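The Last Thing I Clean Is the Thing Everybody Touches

My bathroom is tiny. I can brush my teeth and lean on the door at the same time, and most mornings I do. For the eight years I've lived in this apartment in Riltport I've scrubbed the tub, the sink, the tile and the weird ledge behind the toilet where the spare rolls live, and in all that time I don't think I once cleaned the doorknob. Not on purpose, anyway!

What changed my mind was Dalia Vasiliauskas, who cleaned rooms at the Skastora, a 394-room hotel up the coast, before she opened her own little housekeeping business. I'd asked her over for coffee and a bit of free advice (she knew what the coffee was for), and she walked straight past my sparkling tub and put one finger on the door.

"When did you last do this?" she said.

I told her I'd painted it in November. She waited. I offered her a cookie.

Her point was that you wash your hands after you touch a knob, or before, or sometimes you mean to and the phone rings. So the knob gets the worst of everybody. She does hers every Thursday, both sides, along with the light switch and the flush handle, and the whole thing takes her less time than it takes me to find my rubber gloves.
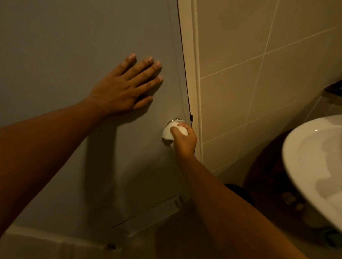 One hand flat on the door, the other around the knob with a piece of white tissue.

The hand on the door matters more than you'd think. My door swings if you so much as sneeze near it, and for the first week I was chasing the knob back and forth like a cat with a string. Now I brace it with my left palm and twist with my right, all the way around, then in behind where the knob meets the plate. Of course, that leaves a palm on the paint, and flat gray paint holds on to a handprint like a grudge. I go over that spot afterward with a barely damp cloth – no cleaner, no rubbing in circles.

Tissue isn't the best tool for the job, I'll admit. It tears and it leaves fluff. Mārtiņš Venckus, who runs the hardware counter at Rebane and has sold me roughly 600 picture hooks, swears by old T-shirts cut into squares. He's right that they work better. But the tissue is right there, and the T-shirts are in a bag in the hall closet under the vacuum, and I know myself.

I've since moved on to the kitchen drawer pulls, and the less said about those the better. The fridge handle is next.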